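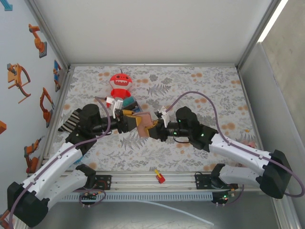 Looking after table linen: notes from the September meeting

The September meeting at Wurnthorpe was given over to tablecloths, and several members who could not come have asked for the main points in writing. Sevim Ekinci led the talk and most of what follows is hers. Where someone else spoke up, I have put their name to it.

Sevim worked for many years in the linen room of a hotel and now takes in repairs at home. She brought a suitcase of cloths with her, some in good order and some past saving, and passed them round while she talked. She began with washing, as most of the damage she sees is done in the machine.

Plain white cotton and linen can go in hot. The care label will usually say 60, but many older cloths have no label, and people then guess. If you do not know what a cloth is made of, wash it cool the first time and measure it before and after. One of the cloths in the suitcase had been bought to fit a table with a good drop all round. It went through a hot wash once and now barely reaches the edges. It was 80 inches long when new and came out at 70. There is no way to get that back. Some people try to stretch a cloth while it is damp, but it only pulls the hems out of line.

Printed cloths need more care than white ones. Floral prints in soft colours are popular again, and the pale shades fade long before the dark ones do. Wash them inside out if they have a backing, or folded with the print inwards if they do not, and use a liquid made for colours. Powders with bleach in them are fine for white cloths but will take the life out of a print within a year. Dry them in the shade. A cloth left on the line through a sunny afternoon will fade in a band where it was folded over, and that band will show every time you lay the table.

Stains came next, and took up most of the hour. Sevim's rule is to deal with them the same evening, even if the washing has to wait. Scrape off anything solid with the back of a knife. Blot, do not rub. Cold water for egg, milk and blood, as hot water sets them. For candle wax, let it go hard, lift off what you can, then put brown paper on both sides and press with a warm iron, moving to a clean bit of paper each time. For grease, a drop of washing-up liquid worked in from the back and left for an hour.

Red wine led to a disagreement. Hüsnü Saraç pours salt on it and always has. Sevim says salt is all right for the first few minutes, but that she has seen coloured cloths marked by it when it was left on overnight. Her own way is to blot with a dry towel, then cold water, then blot again, and repeat until nothing more comes off. Hüsnü was not persuaded. Both have clean tablecloths, so members may choose.

Tea and coffee are easier. Soak in cool water with a spoonful of washing soda for whites, or plain cool water and colour-safe liquid for prints. Old tea stains that have gone brown may need two or three goes.

Oilcloth and wipe-clean cloths do not go in the machine at all. Wipe them with a soft cloth and warm soapy water, dry them off, and roll them up on a tube. If they are folded they crack along the fold, and once the top has cracked the backing will take in every spill.

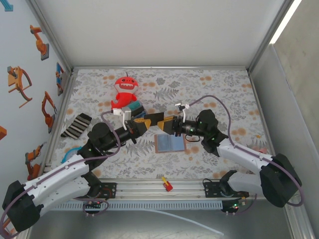

On ironing, the advice was to do it while the cloth is still slightly damp. If it has dried out, sprinkle it with water, roll it up and leave it for half an hour. Iron linen on the wrong side first and finish on the right side if you want a shine. Prints should be ironed on the wrong side only. For a large cloth, put a clean sheet on the floor under the board so that the finished part does not pick up dust. Round cloths are ironed from the middle outwards, turning as you go.

Yiğit Sarıgül asked whether starch was worth the trouble. Sevim uses it for napkins and for cloths that are going straight on to a table, and never for anything that is going into a cupboard. Starch goes yellow with time, it makes the folds brittle, and silverfish are fond of it.

For storage, fold cloths as few times as the shelf allows and change the folds now and then. Long cloths last better rolled. Keep them away from bare wood, which can leave brown marks, and line the shelf with an old cotton sheet or acid-free tissue. Plastic bags trap damp. Do not put a cloth away with starch or food on it, even if you cannot see a mark. Sugary spills such as lemonade often dry clear and only show up brown some months later.

Sevim then showed two kinds of repair. Small holes in plain linen can be darned with a thread drawn from the hem of the same cloth, so that the colour matches. On a print, a patch is usually better, taken from the underside of a deep hem if there is one, with the pattern lined up before you cut. She tacks the patch in place on the right side, turns the edges under and sews them down with very small stitches, then trims the damaged part away from the back. Worn hems can be unpicked and turned up again a little higher. You lose half an inch and gain several years.

Remo Gruber had a question about sizes, and as others have asked the same thing I give the answer in full. Measure the table top, decide how much you want to hang down, double that figure and add it to both the length and the width. Eight to ten inches is a comfortable drop for everyday meals. Any more and it sits in people's laps. For a small square table with a 28 inch top and an eight inch drop, you need a cloth 44 inches each way. If you are making your own, add an inch on every side for the hem, and wash the fabric before you cut it.

An underlay is worth having on a polished table. Sevim uses an old flannelette sheet folded double. It keeps the cloth from sliding, deadens the noise of plates and gives some help against heat, though hot dishes still need a mat. Florin Anghel prefers the rubber-backed kind sold by the metre. A few members said these had stuck to varnish in warm weather, so lift yours every few weeks and check.

Tablecloth clips were mentioned for outdoor use. Weights sewn into the corners look neater, but they must come out before the cloth is washed or they knock about in the drum.

Other business

The cutting mat and the large shears are back in the cupboard. Please sign for them when you borrow them, and do not use the shears on paper.

Florin has a box of cotton remnants to give away, mostly plain, with a few checks. They will be on the side table next time from 2 o'clock.

The next meeting will be on napkins and simple hemstitching, led by Yiğit. Bring a needle, sewing thread, small scissors and a piece of even-weave cloth big enough for one napkin. Spare thread will be available in white and cream only.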